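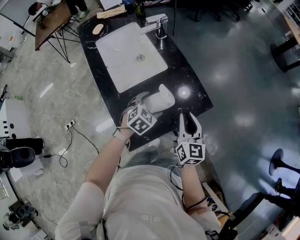 Left gripper closed on a roll at the vanity counter, right gripper open.

List: multhorpe-hardware
Subject: Re: Jaw width dropouts on left unit, please stop using rev C cables

Short version for people who only read the first paragraph: the dropouts are electrical, they come from the cable and its connector at the gripper end, and any left unit with a rev C cable should be pulled until it has been re-terminated. Recordings from the right units are not affected. Details and the earlier report follow.
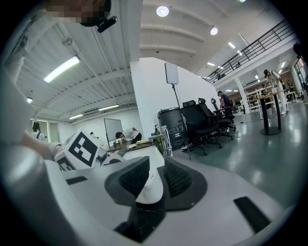
Posted by Maëlys Gaillard to multhorpe-hardware, 2019-11-17

Regula's report is quoted first so the thread stays readable in the archive.

> From: Regula Baumgartner
> Subject: Jaw width dropouts on left unit
>
> We are seeing the jaw width on the left gripper go to zero
> while the fingers are holding an object. It recovers without
> a restart. Pose from the cube stays good the whole time, so
> the Jadis tracker does not raise a warning and the take is
> saved as valid.
>
> It happens mostly when the operator reaches forward over a
> counter and turns the wrist inward. I swapped the finger pads
> and recalibrated at 2 mm and at full opening. No change.
>
> Could this be the filter in the Sugawara driver? It was
> updated on our machines before we noticed the problem.
>
> Regula
> Dretcombe site

The filter was my first guess too. I rolled the driver back on one station and the fault was still there, so please leave the current version installed. The old one has a known problem with timestamps and going back to it will cost you more than it saves.

I then clamped the gripper to the bench with a spacer between the fingers and flexed the cable by hand. With the bend close to the connector, the width signal dropped out in 20 of 100 flexes. With the same cable supported so that the bend fell further up the arm, there were no dropouts in the same number of flexes. A rev B cable showed none in either position.

Rev C has a stiffer jacket and a shorter strain relief. When the forearm is extended and the wrist turns, the load goes straight into the crimp. The signal conductor opens, the input is pulled low, and the driver reads this as fully closed. A value of zero is inside the legal range, so nothing downstream rejects it. 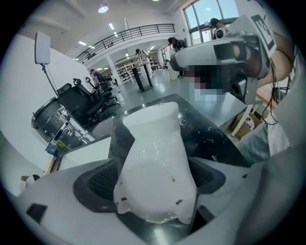 The part that worries me more is what happens after recording. A policy trained on these takes learns that the jaws shut completely on a rigid object. We ran one such policy on the arm at Multhorpe in February and it crushed a plastic cup, then tripped the current limit. At the time we blamed the limit setting and raised it. Please put the limit back to the default if you copied our configuration.

Actions:

1. Check the print on the jacket. Rev C is marked next to the plug.
2. Pull rev C cables from left units. Rev B is fine as a replacement.
3. Leave slack at the wrist strap and do not tape the cable to the housing.
4. Run the width check script over existing takes. It flags any step of more than 20 mm between consecutive samples.
5. Do not delete flagged takes. Move them to the hold folder and post the list here.

Open points. I have not tested rev C on a right unit over a long session. The routing there is different, and I have seen no dropouts, but I would not call it cleared. The driver also needs a separate value for an open circuit, which means a change to the input stage as well as the code. Regula, if you still have the cable from your worst unit, send it to me uncut.

Maëlys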